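So I finally took the slow train to Lodenville in February, and I'm still thinking about the soup! It's 3 hours each way (longer if you miss the change at Stendinberg, which I did), and I had one sandwich and a paperback.

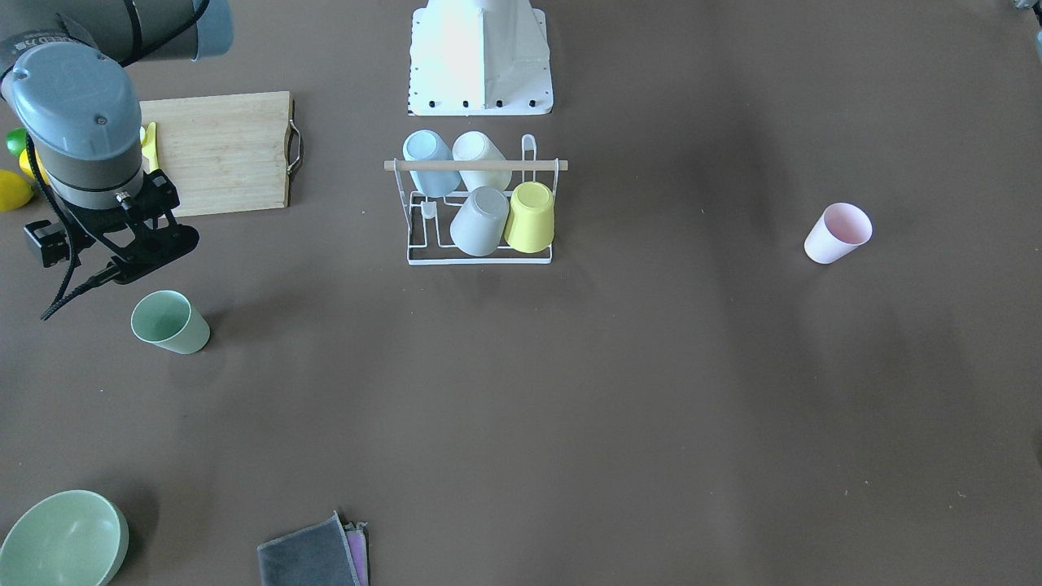
The soup place is called Apaza, up the hill past the post office. A bowl and bread came to 23, and I'd have paid almost double for the dumplings alone.

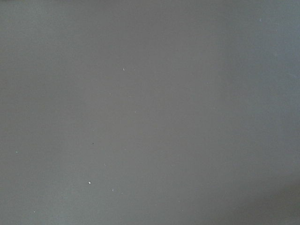
Coming home I got a window seat and slept through most of it. Next time I'm packing two sandwiches.

Contact | © Slow Train Notes | Back to top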